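Thursday, July 20, 2023
Open day, Lellden building, bay 2. Notes by K. Warrier

Visitors from Drularow and Stimura arrived in the morning, first group before the bay was fully set up. Thiện Trình ran the arm, I did the talking and kept the log. Safety talk first, then the line on the floor, then the demo. The second group was larger than the sign-up sheet said and we had to move the bench back to keep the walkway clear.

Program was the same one as in March: approach, close, lift, hold, set down on the cloth. Speed limited to the visitor setting throughout. Force limit left at 7 on the controller scale. Thiện wanted to raise it between groups and I asked him not to, as the log would then cover two settings and be no use for comparison.

Total cycles for the day, 123. Counter at shutdown read 266, which includes the warm-up and whatever was left over from last week. Reset it before the next run, please. I keep finding it not reset.

Wrist view was up on the side monitor for both groups. Most of the questions came from people looking at the monitor and not at the arm.

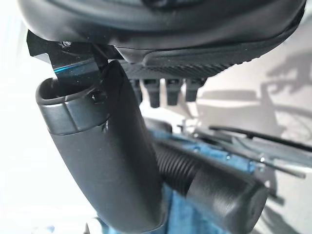
Wrist camera, ribbed cylinder at the finger, blue cloth under.

Questions worth keeping:

Someone from Stimura asked if the ridges on a part help or hurt. Told her we have no numbers for smooth against ribbed with the present pad. We should get some. Same parts, same cloth, same force, one afternoon.

Drularow asked how much of the part the wrist camera loses behind the finger. A fair amount in this pose, the finger crosses right in front of the cylinder. Thiện explained that the approach is planned from the overhead view and the wrist view is used for the last correction only. They asked for the mounting drawing. Not sent yet, need to check which revision is current.

Also asked about glare. The left side of the wrist view washes out to white. Exposure is on auto. Try it fixed, and try the blind down on that side.

Faults: one stop in the second group, door interlock, somebody leaned on the panel. Cleared and restarted from home position. No faults on the arm itself.

To do:
Fixed exposure test, Thiện.
Drawing to Drularow, me.
Ask Özkan for a price on spare pads.
Reset the counter.
Tape on the floor line is lifting at the corner by the cabinet. Replace.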